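Minutes of the Stodano Street residents' winter fair meeting, December, 7pm start 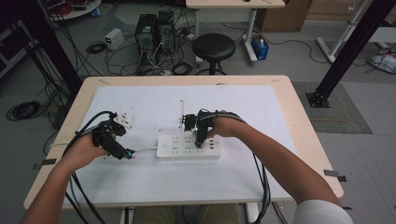 *White power strip on the table, plug near a gripper.*

Present: Cristian Ticona (chair), Flor Paucar (notes), plus neighbours from both ends of the street. Lovely turnout!

**Last minutes.** Agreed, with one fix: the soup stall is Vivora, not Vivara.

**Stalls.** Flor has nearly 99 names on the interest list, which is miles ahead of last year and really cheering. Eight food stalls are confirmed, and Savik bakery is bringing the cinnamon plaits again (loud approval). Cristian still to hear from Stojanovska about the honey.

**Lights and power.** Lanterns to run from the chapel gate down to the post box. Food stalls nearest the hall get first call on sockets. Flor to ask the hall whether the side door can stay open till 9.

**Music.** Two choirs have said yes! The school wants to go first so the little ones can get home. Agreed.

**Road closure.** Form is in. Cars off the street by 4 please, leaflets to go round beforehand. Number on the leaflet to be Cristian's.

**Any other business.** Mulled apple recipe to be shared. Someone's green scarf is still on the hook by the kitchen.

Actions: Cristian – honey, leaflets. Flor – hall door, stall map.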